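Clareck Hand-Held Gripper – Set-up and Recording Guide
Section 6: Recording a demonstration by hand

Before you start

Read Section 5 (Charging and pairing) first. The gripper must be paired with the Mevcombe recorder and the status light on the handle must be solid green. A flashing green light means the recorder is still looking for the gripper.

You do not need the robot arm for this section. The arm can stay switched off until you reach Section 8.

Choosing a work surface

Any steady desk or bench will do. It does not have to be cleared. Ordinary desks with books, cables and papers on them give the Wakbridge training software more to work with than a bare table – but leave enough room for both fingers to open fully on each side of the object.

Start with one object that stands up by itself, such as a drink bottle on a coaster. Leave soft bags and loose paper until you have made a full set with something rigid.
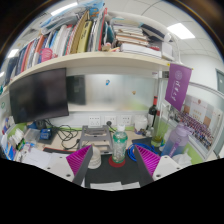 Keep the lighting the same for the whole set. If you turn a lamp on or open a blind partway through, finish the demonstration you are on and start a new set.

Recording

1. Turn on the recorder and select New Set. Type a short name for the task, such as "lift bottle" or "move bottle to mat".

2. Hold the gripper by the handle with your index finger resting on the trigger. Do not hold it by the mounting plates.

3. Open the fingers all the way and close them once. The recorder beeps when it has read the full travel. If there is no beep, repeat this step.

4. Hold the gripper still at your starting position, then press Record.

5. Move toward the object at a steady, unhurried speed. Keep the object between the fingers as you come in.

6. Squeeze the trigger until the ribbed pads are in firm contact. Stop squeezing when the object is held.

7. Lift, move and set down the object. Wait until it is standing by itself before you release the trigger.

8. Back the gripper away and press Record again to stop.

9. Return the object to a slightly different spot and repeat from step 4.

A basic set is 40 demonstrations. The recorder stores up to 1155 before it must be emptied. See Section 7 for copying files.

Note: If you drop or bump something, keep recording until you have stopped moving, then press Discard. Deleted demonstrations are not counted in the set.

Note: Keep your other hand out of the camera's view while recording. The software may treat it as part of the task.

Caution: Do not pick up open drinks, or anything hot or sharp. Liquid in the finger joints is not covered by the warranty.

Caution: Watch for cables near the object. A finger can catch a loop and pull equipment off the desk.

Checking the set

Play back the first and last demonstrations on the recorder. The colour should match and both fingers should be visible throughout. If one finger drifts out of view, tighten the screws on its mounting plate and repeat step 3 before recording again.

Replacement pads are listed in the Wasilewska parts catalogue under Grippers. Replace both pads at the same time.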